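Polypropylene crates: how to tell stacking load, and can they be cleaned hot?
Home > Storage and Small Stockroom > Containers
Posted by Octavio Núñez, 8/29/26

I run the back stock for a small shop that sells toys and toiletries. Over the years we have ended up with a mix of slotted plastic baskets from different suppliers. Most are Clavovau. A few older ones came from Henriques and have no load marking at all. The recycling triangle on both kinds reads 5, so I take it they are polypropylene.

Two things I need to settle before I order more. First, how much weight can go on the bottom basket of a stack if the maker gives no figure. Second, whether I can wash them in the commercial dishwasher next door, which has a hot final rinse. The loaded baskets weigh very different amounts depending on what is in them, so a rule by stack height is not much use to me.
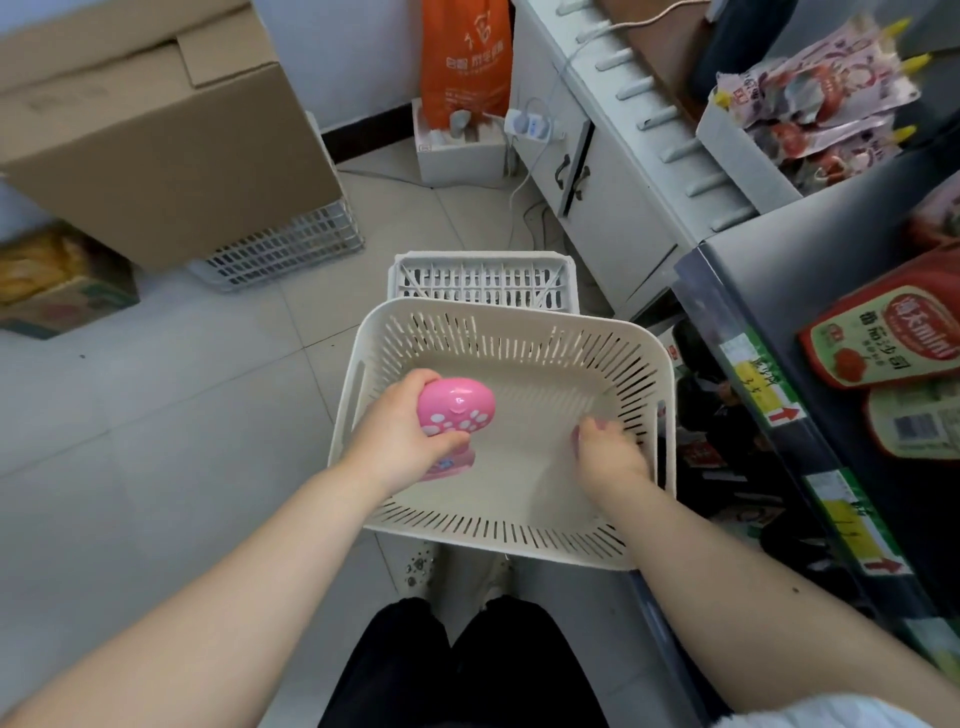

The stock sits in these for up to six months, so I care more about slow deformation than about sudden breakage. Room temperature is steady. The walls of two of the Henriques baskets have already bowed outward at the long side and the next basket up no longer seats in the rim.

Nandi Ngubane
Joined in January, 504 posts

The bowing is creep. Polypropylene under constant load keeps deforming at room temperature, well below the load that would crack it. A short test with heavy weights will therefore give you a number that is too high for six months of storage.

Without a maker's figure, do this. Put an unloaded basket on a flat floor and measure the width across the middle of the long side. Load the stack as you intend to use it. Measure again after an hour, after a day and after a week. If the reading is still climbing between the day and the week, take weight off and start over with a basket that has not been used in the test. Mine settled at 2 mm and have stayed there.

Slots matter too. A slotted wall has less material to carry the vertical load, and most of it goes down through the corners. If the rim of the upper basket sits on all four corners you are fine. If it rests on the middle of a bowed wall, that wall will keep moving. Take the two bowed ones out of the stack and use them on the top shelf, one high.

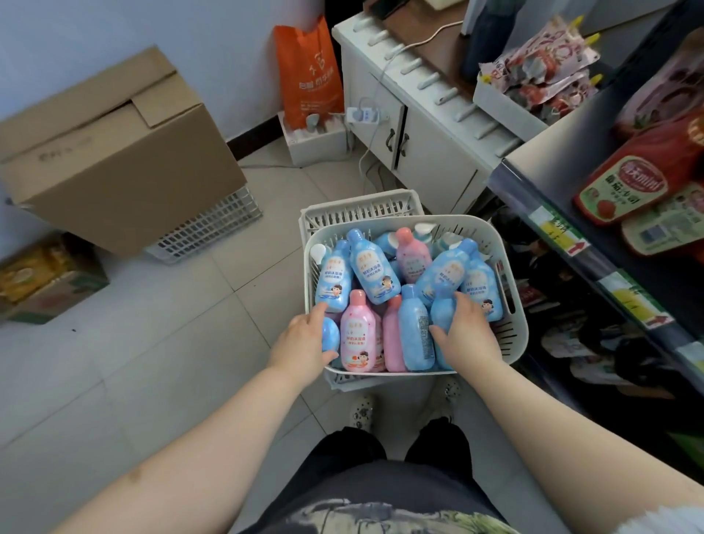
Does it matter if the heavy items are all at one end of the basket?
It matters more than the total weight in many cases, as two corners then carry most of the load and the stack starts to lean. Spread heavy items over the full floor of the basket, and put the heaviest basket at the bottom.

On washing, the plastic will take the heat of a hot rinse for a short time, but it gets softer as it warms. Wash them empty, stand them upright, and do not stack them until they have cooled fully. Stacking them warm is a common way to get the bowing you describe.

Tarik

We use Uveline baskets, 415 by 600 mm footprint, and stack four. No problems so far. I just hose them down outside.

Octavio Núñez

Thanks both. Tarik, do you know if the Uveline ones seat on a Clavovau rim? I would like to avoid replacing everything at once. Nandi, I have started the width test with a new Clavovau basket and will post the one-week reading under this thread.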